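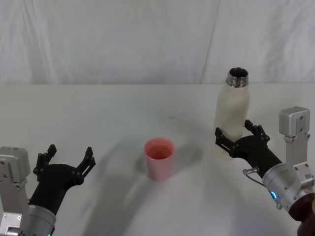 Chapter 14
Pouring, Filling and Carrying

A bottle and a cup are the whole equipment list for this chapter. Readers who enjoyed the stand mixer in Chapter 13 may feel let down, and they are welcome to go back and clean it.

Most of us believe we can pour. We learned at the age of four, we have done it daily ever since, and we keep a cloth by the sink for reasons we don't discuss. When the catering school at Nallen first put pouring on its timetable, students signed up in the belief that it was a free period. Vitória Fonseca, who taught the course, let them go on believing this until the first Sunday lunch, when the dining room went through 14 clean tablecloths before dessert.

The trouble starts with the neck. A narrow-necked bottle has one opening and two jobs for it: liquid has to come out and air has to get in. Tip the bottle gently and the two share the space like polite neighbors. Tip it hard and they take turns, which you hear as glugging and see on your sleeve. A screw thread around the neck adds a hazard of its own. If the stream is slow and weak, it clings to the lip, finds the thread, and follows it down the outside of the bottle to your wrist.

The cup has its own opinions. A tumbler that is wider at the rim than at the base gives you a generous target, but its level climbs more slowly near the top than near the bottom, so the eye is a poor judge of how much is in there. A light plastic cup will also move if you nudge it, and an empty one moves most easily of all. The first second of a pour is when cups get knocked over. Students always guess the last.

Then there is the matter of color. A pink cup on a white table is easy to find. A cream bottle in front of a white curtain is less so, and the same goes for milk in a white mug at six in the morning. Section 14.2 deals with contrast, and with why the Harawira tearoom finally gave up its white-on-white table settings in October.

By the end of this chapter you should be able to:

Pour from a narrow neck without glugging.
Stop at a chosen level and mean it.
Explain where the last drop goes, and catch it.
Carry a full cup across a room while someone is talking to you.

Before you start
Put a cup on a bare table. Fill a bottle with cold water, take off the cap, and set the cap somewhere you will find it again. Pour until the cup is half full by eye. Now measure what you poured and write the figure in the margin, in pen. You will need it in Section 14.1, and you are not allowed to improve it.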